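Nodgate Home Entertainment
Careers and Participation
Call for Participants: Viewer Panel for Disc and Digital Releases

Nodgate Home Entertainment invites members of the public to apply for a place on its Viewer Panel. The panel reviews feature films, concert films and television box sets before they go on sale on disc or become available for digital purchase. Applications for the coming season are now open and will close at 5 p.m. on the last working day of November.

About Nodgate

Nodgate prepares and distributes home editions of films for the North American market. Our catalog holds 1543 titles, among them the Staltano musicals, the Addo family adventures and the complete run of the courtroom series Ruvon. Each edition is assembled in our own offices, where staff select the bonus features, commission the commentary tracks, write the menus and approve the packaging.

The Viewer Panel was set up to give those staff a regular view of how an edition is received in an ordinary living room. Panel members are not asked to judge whether a film is good. They are asked whether the disc or download works as it should, whether the extras are easy to find, and whether the edition gives the buyer what the back cover says it will.

What Panel Members Do

The season lasts for six months. During that time each member receives a minimum of 3 titles, sent by mail or supplied as a download code. For each title, members are expected to:

Watch the main feature in full, at home, on their usual equipment.

Watch or sample every bonus feature, including deleted scenes, rehearsal footage and trailers.

Switch between the available audio and subtitle options at least once and report any fault.

Complete an online questionnaire within two weeks of receiving the title.

Members may also be asked to attend one group session at our offices. Sessions begin at 6:30 p.m. and last two hours. Attendance is encouraged but is not a condition of membership, and members who live outside the area may take part by telephone.

Titles Planned for the Coming Season

The schedule is subject to change. At present we expect to send out the anniversary edition of the second Staltano musical, which will include a new transfer and a feature-length documentary on its choreography. Two Addo titles are being prepared for their first release in high definition. The final season of Ruvon will be issued as a boxed set, with a booklet and an episode guide, and panel members assigned to that title will be given additional time to complete their questionnaires.

A small number of members will be asked to comment on packaging as well as content. This work covers slipcases, inserts, booklets and the printed items included with collector's editions. Please state on the application form if you would like to be considered for it.
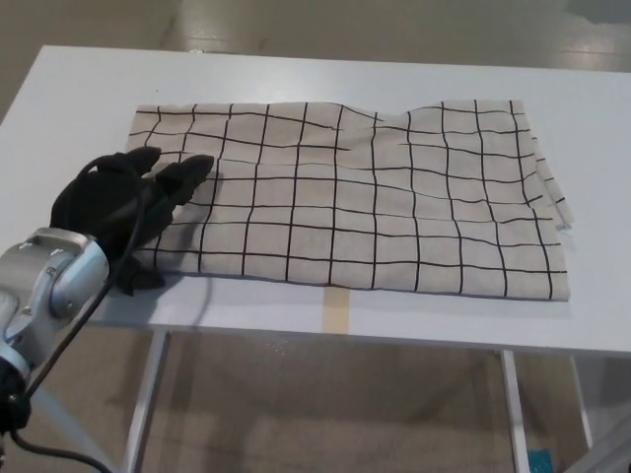

Who May Apply

Applicants must be 18 years of age or older and must live in the United States or Canada. No experience in film, television or retail is required. We are seeking a panel that reflects the full range of people who buy and rent our titles, and we welcome applications from those who watch one film a month as well as from those who watch one every evening.

Applicants must have access to a Blu-ray or DVD player, or to a device capable of playing purchased digital films, and an internet connection suitable for completing the questionnaires. Equipment is not supplied by Nodgate.

We particularly encourage applications from viewers who rely on captions, subtitles for the deaf and hard of hearing, or audio description. These features are included on most of our new releases, and comments from regular users carry considerable weight when they are revised.

Current employees of Nodgate, members of their households, and persons employed by another distributor are not eligible. Former panel members may apply again after one full season has passed.

Payment and Benefits

Members receive a payment of $50 for each completed questionnaire. Payment is made by check or direct deposit at the end of the month in which the questionnaire is accepted. Members who attend a group session receive an additional $50 and may claim the cost of local travel upon submission of receipts.

Finished copies of all titles reviewed by a member will be mailed to that member on the date of public release. Advance discs remain the property of Nodgate and must be returned in the prepaid envelope supplied.

Panel membership is not employment. It does not carry benefits and does not create any expectation of future work with the company.

Confidentiality

All members must sign a confidentiality agreement before the first title is sent. Under its terms, members may not copy, lend, sell or publicly screen advance material, and may not discuss its contents online or in print before the release date. Other members of the household may watch the title with the panel member — this is expected with family films — provided that they observe the same terms. A breach of the agreement will lead to removal from the panel.

How to Apply

Application forms may be completed through the Participation page of the Nodgate website or requested by mail from the Viewer Panel Office. The form asks for your contact details, a list of the equipment you use at home, and the kinds of films you usually watch. It also asks for a short statement, of no more than 200 words, describing the last home release you bought or rented and what you thought of its extras.

Please do not send reviews, scripts, artwork or recordings with your application. Such material will not be read and cannot be returned.

Selection

We received over 200 applications for the previous season and expect a similar response this time. Places are assigned by age group, region and type of equipment, so that a suitable application may be declined if the relevant group is already full. Such applications will be kept on a reserve list for the length of the season unless the applicant asks for them to be removed.

All applicants will be notified by email of the outcome. Successful applicants will be sent the confidentiality agreement, a payment form and a copy of the panel handbook, and must return the first two before a title can be assigned.

Nodgate selects panel members without regard to race, color, religion, sex, national origin, disability, veteran status or any other status protected by law. Applicants who need the form in large print or in another format should contact the Viewer Panel Office, which is open from 9 a.m. to 4 p.m. on working days.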